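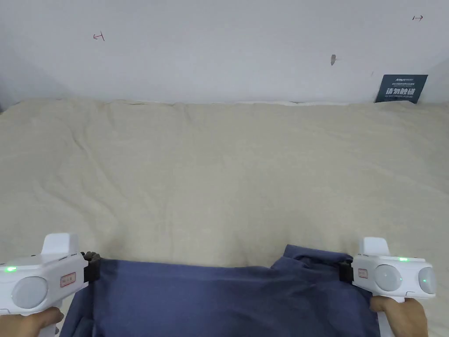

Nell Harbottle, technology reporter

News > Local > Makers

Search this site
Enter keywords
Go

Print this page
E-mail this story

Workshop builds its own laundry teachers

The shared workshop on Escobar Street in Umska has spent 7 months and a fair amount of tea trying to get a machine to fold clothes, a job most of its members freely admit to avoiding at home.

The project, called Oretti, began in September as a plan for a two-armed folding robot. The arms are still on order. What the group does have is a pair of white grippers with black jaws, held one in each hand, so that a human can do the folding while the grippers record how it went. A dark blue garment pulled taut over a cream bedcover is a typical evening's work.

Members have logged 134 folds so far and want 3000 before they try to train anything. At the present rate this will take a while, and the workshop has asked anyone with a free hour after 6pm to come in and fold. Two free hands are also required.

The grippers are on their fourth set of jaw tips. The first were bare printed plastic and let go of everything except jumpers. A later set, cut from bicycle inner tube, held so well that a pillowcase came away with a corner missing - its owner has been compensated with a different pillowcase. The bodies have fared better, with one cracked handle and a battery lid that now lives under tape.

Parts have cost £63 a pair, not counting the reels of filament used up on handles that fitted only the person who had drawn them. The drawings are to be put online under the name Zestex, chosen in a vote that the group has declined to rerun.

Socks have been ruled out until next year. Fitted sheets were discussed at the last meeting, and the minutes record that the meeting then moved on to the heating bill.

Folding sessions are open to non-members, who are asked to bring something clean and not too precious. Whatever comes in goes home again the same evening, folded to a standard the workshop describes as improving.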